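Stodimine Sew-Through Buttons, Four-Hole, 30 per Card
From the Harawira range, stocked at our Ornville shop and online

We love these buttons! They come from the small Brelov works, which turns out plain, well-finished shirt and coat buttons, and they've been our favorite everyday button ever since we opened the first box. The rim is softly rounded, the holes are smooth enough that thread doesn't fray on them, and the back is very slightly domed so the button sits flat when you pull the shank tight.

Sizes run from a small shirt button up to 30 ligne, or 19 mm across, which we reach for on cardigans and light jackets. Colors are white, bone, navy, moss and black. If you're unsure about a shade, order the sample card first (it's worth it for the moss alone, which is greener than any screen will show you). 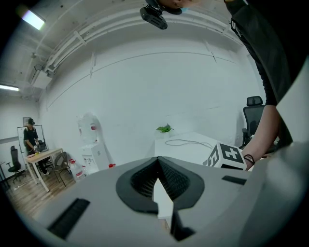 They wash beautifully. We put a set on a cotton work shirt and have run it through the machine week after week on warm, and the shine is still there. Skip the hot iron directly on the face, though, and close the shirt before it goes in the dryer.

Sewing on is easy with ordinary polyester thread, doubled and waxed. Lay a matchstick across the top while you stitch, slide it out, then wind the thread a few times underneath before knotting off. That little stem gives the buttonhole somewhere to sit.

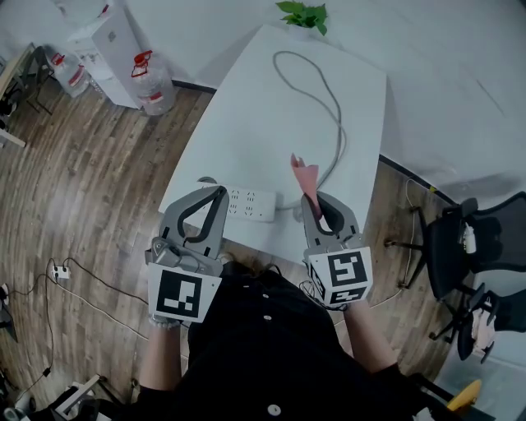

Choosing a color is the fun part. Matching is always safe, and navy on navy looks very sharp, but do try a contrast before you decide! Small white buttons down the front of a black top are a lovely simple look, crisp and easy to wear, and the white in this range suits it perfectly. Bone is gentler and goes well with oatmeal linen or anything faded.

Sewing for a choir, a cafe or a school play? The bulk jar holds 900 in one size and color, and it ships from Ornville in the same padded box as the cards.

Care: machine wash warm, tumble dry low
Holes: four
Finish: gloss or matte
Page updated April 8, 2025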